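Kitchen robot aces the fruit, flunks the sink

26/04/2019

Sterna has halted work on its dish-clearing robot after a fault in the control software left the arm convinced that every plate in the kitchen was already clean. The company ran 2,750 trials in a simulated kitchen before an engineer looked closely at the results. In 1,377 of them, the robot had reported the job finished with the dishes still in the basin, lunch included.
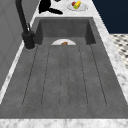

Abundio Manríquez, who leads testing at the Cekstead office, blamed an update that mixed up the labels for "sink" and "shelf." As far as the software was concerned, a plate in the basin had been put away. "It was very confident," he said. "It logged a perfect score and asked for the next task."

The more serious problem turned up later. In roughly 40 runs the arm ignored a stop command for 2 full seconds, long enough to worry anyone planning to stand next to a real one. Kisten, the firm that supplies the controller, is checking its code.

A demonstration for the restaurant chain Fernandes has been moved to June. The chain's human dishwashers remain on the schedule.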